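Gretamen Coastal Preserve
Shell Collection and Touch Table -- Inspection Checklist
Inspection date: 4/30/18
Site: Brellano Visitor Center

1. Display cases locked and glass free of cracks
Satisfactory. Case 2 has a stiff lock and should be oiled before the summer season.

2. Specimen count agrees with the catalog
Satisfactory. The catalog lists 1,537 shells, and all were present. Eleven labels have faded and must be reprinted with both the common and the scientific name.

3. Touch table specimens free of sharp edges
Needs attention. Two whelks have chipped lips. They were removed and are to be replaced from the Tóth gift, which is held in the back storage room. 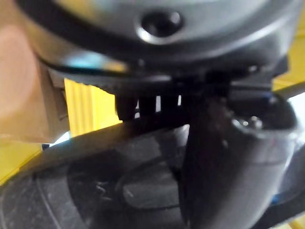

4. No live animals held without a permit
Satisfactory. Hermit crabs brought in by visitors in March were returned to the beach the same day, and the log was signed.

5. Preserving fluids stored and labeled correctly
Needs attention. One jar of alcohol had no hazard label. Staff applied a label during the inspection. The cabinet must remain locked during public hours.

6. Floor load and exits
Satisfactory. The storage shelf is rated for 325 pounds per level and is within that limit. The exit on the Cernero Bay side was clear -- the mat there curls at one corner and should be taped down.

7. Collecting rules posted at the beach entrance
Not satisfactory. The sign still shows the old bag limit. A corrected sign is on order.

Items 3, 5 and 7 will be checked again at the next inspection.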